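The Inventory

The instructions from Zestgate ran to five pages and arrived in the mail slot of the unit on a Sunday, which was not a delivery day. The executor was to enter the studio, record all tools used in the application of pigment, assess each for condition and assign each to one of two categories, Retain or Dispose. Furniture was excluded. Works on canvas had already gone to Londero for storage. The fee was fixed at 500 dollars, payable on receipt of the completed schedule.

The executor had done this kind of work before, mostly for tradespeople. A plumber's shed takes a morning. A dentist's rooms take longer, on account of the drawers. She had not previously inventoried a painter.

She began at the north wall at eight and worked clockwise. The schedule had columns for item, length, handle, ferrule, fibre, condition and category. Lengths were to be given in millimetres. Colours were to be given in plain words, and the guidance note was firm on the point: grey, not slate; brown, not umber.

By noon she had entered 114 items. Most were brushes. They had been stored upright in jars, grouped by no system she could identify, and the majority had failed in the ordinary way, with paint dried in the heel and the fibre splayed. A brush in that state can sometimes be recovered with solvent and patience, but the labour costs more than the brush. She wrote Dispose and moved to the next jar. The Dispose carton filled. She taped it shut and started another.

The first difficulty came at item 97, a flat brush with its ferrule crimped twice, once by the maker and once by someone with pliers. The second crimp was neater. Under condition she wrote Repaired, sound. Under category she wrote Retain, then looked at the guidance note, which said that repaired tools were to be treated as damaged. She left the entry as it stood and put a small pencil tick in the margin.

There were more of these as she got closer to the window. A handle shortened and sanded at the cut. A ferrule bound with thread where it had come away from the wood. The painter had evidently paid little attention to the brushes in the jars and a great deal to a small number kept near the light, and those had been maintained past the point where any supplier would have recommended it. Renwood, whose catalogue was in the drawer, sold a replacement for every one of them. The catalogue had been annotated. Beside several listings the painter had written the price of the year before, and beside one, in capitals, the word STIFF.

She stopped for lunch and ate on the step. It was March and already cool out of the sun. A woman from Du, the framing shop on the ground floor, came past with offcuts for the skip and asked if the rent had been settled. The executor said she did not have that information. The woman said he used to come down for coffee and leave fingerprints on the cups - always the same blue - and that two of the cups had never come clean. The executor asked if the cups were the property of the estate. The woman said no, they were the shop's.

In the afternoon she did the palette knives, the scrapers and a tin of rags, which was not strictly a tool but was entered for completeness. At four she totalled the columns. The number of items marked Retain was higher than the schedule allowed for, and the form, which calculated its own percentages, showed the cell in red. She checked the figures again and got the same result.

The last page asked for remarks and a signature. She cleared the rags and the knives to the floor and left the table as it was otherwise, with its scratch at the near end and its crack, neither of which she recorded, furniture being excluded. Then she signed the schedule, left the red cell red, and wrote under Remarks: Tools by the window not as described in guidance. Recommend they be kept together.

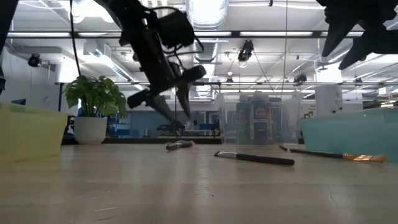
Zestgate paid within the week and deducted nothing. The cartons marked Dispose were collected on a weekday morning. The other carton, being smaller, had been put on the chair, and the collectors had no instructions about chairs, so they left it there and pulled the door shut after them.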